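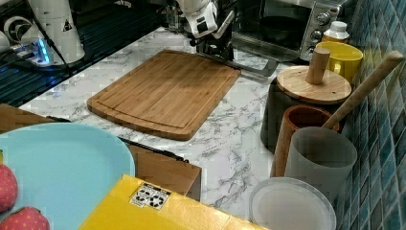
A visit to the Horkex kitchen lab, and the blade that moved when it should not

In September I went with my colleague Tâm Lý to see the test kitchen of Horkex. We both work with maintenance of packing machines, so household robots are not our field, but we got the invitation through the evening course in machine safety and there were still places. The course asks that somebody writes a report after every visit. This time it was my turn, and I am sorry that it became a little long.

The building is behind the bus depot and the sign is small. We walked past it and had to ask at the tire shop. The tour should begin at 9:30 and it began closer to ten, when the group from the technical college had found a place for all their bicycles.

Who showed us around

Our guide was Shuk-fan Cheng. She is responsible for the test stations, and she was the person who wrote the incident report that I will come to. Kwabena Nartey from the software side joined us after the coffee. He answered most of the questions about the controller, and he answered them with patience, also when the same question came two times.

First there was a short introduction about what the lab does. They teach robot arms to do kitchen tasks with ordinary things. The counters are laid out like in a home, with a toaster oven, cups, plates and a cutting board, and many things are standing close together. Shuk-fan said that a clean table makes every robot look clever. Their station two has a marble-patterned counter with small blue-green tiles on the wall at the side, and I would not mind to have it at home.

The arms are white and the grippers are black, and on one of the arms I noticed a small warning triangle in black and white. Tâm asked if a sticker like this is there for the visitors or for the staff. The answer was that it came with the arm.

What happened

The main reason why our course wanted this visit was an incident at station two earlier in the year. Horkex has decided to talk openly about it, which I respect. I write it down as I understood it, and Shuk-fan has read this part and corrected two things.

The task was called "lift and place flat tool". The arm takes a flat metal blade, carries it over the cutting board and puts it down on the other side. It sounds like nothing. The blade is held at one end and sticks out far to the side of the gripper, so even a small turn of the wrist becomes a large movement at the tip.

They had done 665 runs of the station's program since the last service, and 218 of them were with a metal tool. On the morning of the incident, a technician, Vignesh Alva, wanted to move a cup that was standing too close to the path. He pressed the pause button on the tablet, saw that the arm stopped, and reached in over the counter. While his hand was above the board, the wrist turned. The blade swung toward the oven and touched his sleeve. He pulled back the arm and was not hurt. There was a cut in the fabric of the sleeve as long as a fingernail. We saw the shirt, it hangs in a plastic pocket beside the door of the lab.

I have to say that the room became quiet when she told this. Most of us have reached into a machine that was "only paused".

What was wrong

It was several small faults that came together, and Kwabena explained them in the order they found them.

The pause button on the tablet was a software pause. It asked the program to wait, but the motors kept their power and the arm was holding its position actively. This was known and it was written in the manual. A real protective stop existed, on a red button at the end of the counter, but you had to walk around to reach it.

The second fault was in the gripper. When the gripper holds something for a long time it checks the grip again and again, and if it believes that the object is slipping, it asks the arm for a small correction. The flat blade is smooth and thin, and the sensor did not read it well. So during the pause the gripper reported a slip that was maybe not there, and the request went to the arm by another way than the normal commands. The pause did not block this way. From the false slip signal to the movement of the wrist it took 173 milliseconds, according to the log. A person has no chance to react to this.

The third point was not a technical one. The light at the base of the arm is blue when the arm has power, and it is the same blue when the program is running and when it is paused. Vignesh had looked at the light, as he had learned, and the light had told him nothing. Kwabena said that for him this was the worst part of the whole incident, and that he had walked past this light every day.

Somebody from the college asked why the earlier runs did not show the fault. The answer was that there is almost never a long pause in the middle of a run with the blade. They went back in the logs and found small wrist corrections during pauses before, but with a sponge or a plastic spoon in the gripper, and it had looked like vibration.

What they changed

I wrote down the changes, and some of them can be used also in our own work.

The tablet button now starts a monitored stop. The arm may not move at all, and if the controller measures any movement, the power goes away and the brakes close. They bought an extra safety module for this, named Kvaran, and it took some weeks to make it talk with the older controller.

The gripper may no longer ask for a correction directly. All requests go through the same place where the pause is checked.

There is now a second red button on the front side, where you stand with your hands. Tâm tried how it is to reach it with the elbow, and it goes well.

The light will change color when it is safe to reach in. This change was not finished on station two when we visited. Until it is done there is a rule that you say loudly "hands in" and wait for the answer from the person at the tablet. Shuk-fan admitted that a rule like this becomes tired after some weeks, and that she would sleep better when the lamp is ready.

For metal tools they also have a rule that the blade must be put down before anybody reaches over the counter. If the arm can not put it down, the power must be off first. The edges are ground round on all blades they use for testing now. I asked if this makes the test less realistic and Kwabena said yes, a little, and that he could live with it.

The demonstration

After the coffee we saw a run at station two. We stood behind a yellow line on the floor and got safety glasses. The arm moved slower than I had expected. Over the cutting board they paused it with the new button, and we waited for a while, perhaps longer than was necessary, and looked at the tip of the blade. It stayed where it was. Then Kwabena pushed the gripper a little with a long plastic stick, and you could hear the brakes close at once with a hard click. One of the students jumped.

To start again is slow. After such a stop the operator must confirm on the tablet, walk to the counter, look at the tool and confirm a second time there. The students found it boring. Tâm and I, who have seen how people put tape over a start button, found it rather good, but we also wondered how long it will stay like this when there is a deadline. Shuk-fan said that the second confirmation can not be skipped from the tablet, and that she has been asked for it already.

A short talk about risk lists

Before lunch there was a talk by Kári Overgaard from Plernlow, a small company which does risk assessments for labs and workshops. He had helped Horkex with the review. His slides were too full, but there was one thing I have kept in mind. In the first risk list for the station, the blade was written under "tools" and the pause was written under "software", on different pages and with different persons responsible. Each line had a low risk. The situation of a hand above the counter, a paused arm and a tool in the gripper did not stand on any page. He now begins his lists with what people do with their hands during a day, also the things they should not do, and afterwards he goes to the parts of the machine.

He got many questions about the standards, and I must say I could not follow all of it. The slides will be sent to the course, he promised.

Practical notes for the next group

Take closed shoes, they are strict with it. The safety glasses fit over normal glasses, but not well over large ones. Photos are allowed at station two and not in the back room with the Dinon prototypes, which we saw only through the window in the door.

There is no canteen. We ate at the bakery across from the depot, where the soup is good and the chairs are low. The visit takes the whole morning, and if you come by car you should say it in advance, since the gate to the parking is opened by hand.

At home I looked at our own machine number four, the one which folds the cartons. It has a pause on the panel and a green lamp that is lit both in pause and in operation. I have written it to our safety contact and asked that we measure what happens with the folding arm during a long pause. When I get the answer I will bring it to the course evening.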